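Notes from the Losgate bench: teleoperated sorting, April

The drinks task is the second tabletop task in the Trirovlow set. An operator drives the arm by remote control, picks up one item from a tight group of bottles and cans, and carries it to one of two open containers at the back of the table, gray or yellow-green. Each run is recorded from start to release and kept with its spoken instruction. The target is 400 accepted runs. As of this issue there are 276.

Setup has not changed since the last item. The table and wall are both white, and strips of red and blue tape on the tabletop give the fixed positions. Items go in front of the containers, close enough together that the operator has to plan the approach. A spread-out layout was dropped early on. It was easy to drive and the resulting policy learned very little about clearance.
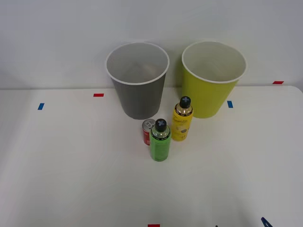
Views and timing

Two kinds of camera feed each recording: a fixed one covering the workspace and a small one at the gripper. Operators are asked to use the fixed view for the long move and the gripper view for the last part of the approach. With the fingers open, the gripper view shows both of them and the gap between, so lateral error is easy to read. Height is harder. Most of the early rejects came from operators closing too high on a bottle and tipping it.

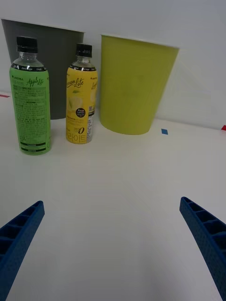

The fix was a change to the driving rule. Operators now stop short of the item, level the fingers, and only then move forward. This adds time to each run – about 11 percent on the median – but the reject rate fell enough to cover it. Pauses longer than 3000 ms are trimmed before training. Shorter ones stay in, as cutting them produced jumps in the joint trace that the policy then copied.

Labels on the bottles are left as sold. We considered plain sleeves, and decided that a model that cannot cope with printed text and curved plastic is of limited use. Cans are a separate matter. They are short, they hide behind the bottles in the fixed view, and a grasp that is slightly off center turns them. For runs that start with a can at the back of the group, the operator may take any approach angle. The angle is not standardized afterward.

The open question is how much variation between operators to keep. Gordon Pelletier drives in long, smooth arcs. Others lift straight up, cross over, and come straight down. Both styles are in the set at present, without a tag to tell them apart.

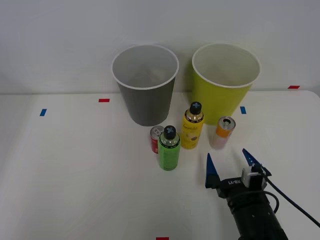 Rami Chamoun disagrees with leaving it untagged. He writes that mixing two driving styles under one instruction gives the policy two valid paths and no way to choose, and that it will tend to average them at the worst point, just over the rim. He wants an operator ID on every run, added retroactively, and a held-out test by operator before any more data is collected.

The IDs can be recovered from the session logs, so that part will be done. Collection will go on in the meantime. The held-out test needs the Gebretsadik loader, and Skudero has it scheduled for the next release. Lifts over the rim will be reviewed first, starting with the runs where the arm passes close above a bottle.
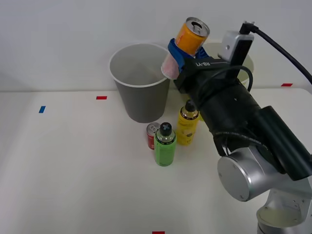
RB-Y1 arm at the gray container, blue fingers closed on the load.

Remaining slots for operators are on the bench calendar. New operators should do the practice layout with the gray container before booking a recorded session.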